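Household Goods Exchange Returns to Marwat Hall

The Leter Residents' Association will hold its spring Household Goods Exchange on Saturday at Marwat Hall. Doors open at 9:30 a.m. for residents bringing items and at 11 a.m. for everyone else. Admission is free, and proof of address is not required.

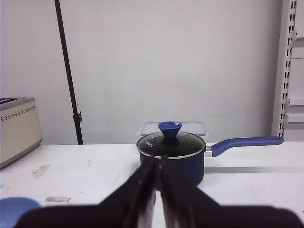
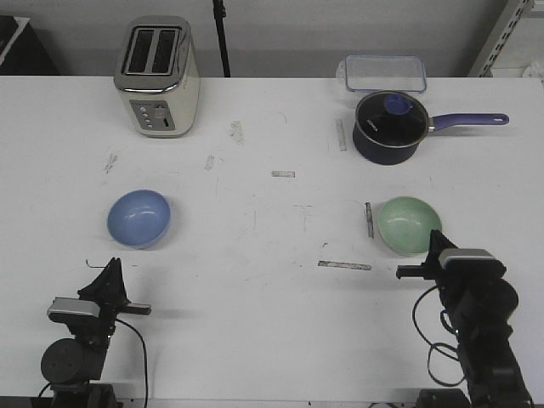 A saucepan on a white tabletop.

Last year's exchange drew 73 households, and more than 300 items found new owners by the close of the afternoon. Kitchen goods were in greatest demand, followed by lamps and children's books. Winter coats were slow to move, and residents are asked to hold these until the October exchange.

Items should be clean, complete and in working order. Electrical goods will be tested at the side entrance before they are placed on the tables, and residents should allow a few extra minutes for this step. The Association cannot accept mattresses, car seats, opened cosmetics, paint or any item subject to a safety recall. Furniture may be listed on the notice board with a contact number but should not be brought to the hall.

Each household may take up to 32 items. Residents who are furnishing a first apartment may request a higher limit by writing to the Association office before the day of the event.

Parking behind the hall is limited and will be kept for unloading until 11 a.m. The Prurer Street lot is open to visitors at no charge on weekends. The Itari bus stops directly across from the main entrance.

The Association also reports that the fund for repairs to the hall kitchen now stands at $2,948. A donation box will be available at the welcome desk. Work on the sink and the rear counter is expected to begin in June, and the kitchen will be closed to outside bookings during that month.

Residents who are able to help with setup or cleanup should contact Uzma Bajwa, Events Coordinator, through the Association office. Setup begins at 8 a.m. Goods left at the end of the day will be taken to the Leter thrift store on Monday and cannot be returned to their donors.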